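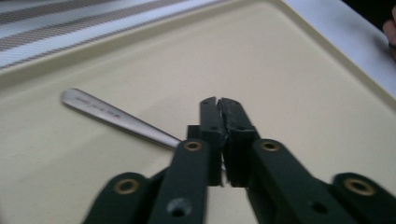

Someone at Codon wrote back to say the jaws on the Olura kit loosen up after a few days of use, so we should check the pivots before blaming our settings. Fair enough! Added to the list.

**February 13, 2020** – Olura hand-held grippers, trial set

- Spoon on the tray: 15 tries, 13 I'd keep. Thin handles are fussy with these fingers (I keep squeezing too early).
- Plate next, then both hands together.
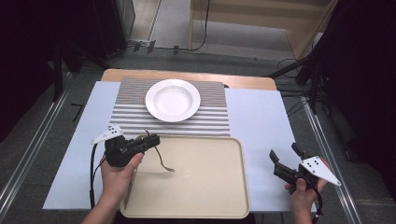
Cables are my main gripe so far – I want them longer, or clipped up the forearm. Timach sells a sleeve that might do it, must ask for a price. The grips themselves feel good, my wrists were fine after 29 minutes straight.

Still don't know if spare fingers come with the full kit. Ask Olura before the trial runs out.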